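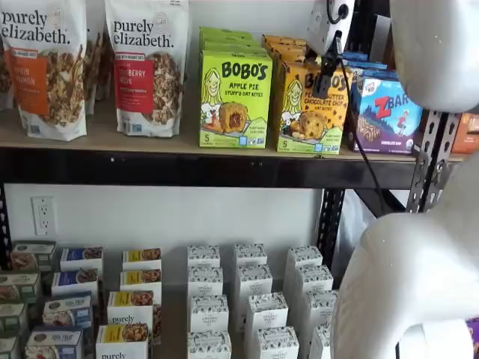 How long does an opened bag of granola keep in a kitchen cupboard?
Usually a few weeks, if the top is pressed shut after each use and the cupboard is away from the cooker. The date on the bag is for the unopened pack, and most people read it as if it covered both.

Zedia asks households to be less trusting of the snack shelf

Dodumari, Mar 26, 2022 - Zedia, the household storage advice service, today publishes a short guide to keeping cereals, oat bites and snack bars at home. It is called The Dry Shelf and it is free to collect from the Zedia counter in Dodumari. It does not recommend buying anything, and it takes a dim view of a good deal of the advice already going round.

The guide follows a survey carried out in February in 125 homes in Dodumari and Eze. Householders were asked what they had on the shelf where they keep breakfast and snack foods, how they had arranged it, and whether the arrangement had lasted. Most had tried at least one storage system in the past few years. Few were still using it in the form they had started with.

Zedia is careful about what this shows. The survey relied on what people said, and people are kind to themselves about cupboards. Even so, the same complaints came up often enough to be worth printing.

The first was decanting. Clear jars look well in a catalogue, but tipping granola out of a stand-up pouch means losing the date, the ingredients and the allergy advice, unless somebody copies them on to a label. A pouch with a working seal already does most of what a jar does. Zedia suggests keeping it, standing it upright, and putting the money towards the granola.

The second was stacking. Small boxes of bars and oat bites invite it, and a deep shelf will take a good many. The trouble comes when different flavours go one behind the other. The guide advises one flavour to a row, with the printed front facing out, and the oldest box at the front of its row. Where a row would be only one box deep, there is no need for a row at all.

On bulk buying the guide is blunter. A larger order is a saving only if it is eaten. Households that bought snack bars by the case told the survey they often tired of the flavour before the case was finished, and several were still working through it when the date passed. Zedia's rule of thumb is to keep no more than 6 boxes of bars in the house at once, fewer where there are no children. It admits that the figure is a judgement and has not been tested.

The guide also covers:

Where to put nuts. Mixes with pecans or other nuts go stale sooner than plain oats, and a warm shelf speeds it up.
Clips and pegs. Any will do. Squeeze the air out first.
Height. Put heavy tins low and light packets high, and keep whatever children may help themselves to where they can reach it without climbing.
Labels. Write the day of opening on the pack itself, in pen.

Zedia tried the advice on 4 shelves at its Cavura store room before going to print. Three stayed in order for the length of the trial. The fourth did not, and the section on mixed rows was rewritten as a result.

Roughly 2,000 copies have been printed. A second edition will be considered only if readers report that the first made any difference, and a reply slip is included for that purpose - complaints are as welcome as praise.

Notes for editors

Zedia gives advice on storing food and household goods. It sells no containers and takes no payment from firms that do. The Dry Shelf is available from the Dodumari counter and by post to addresses in Eze and Cavura. Survey questions can be supplied on request.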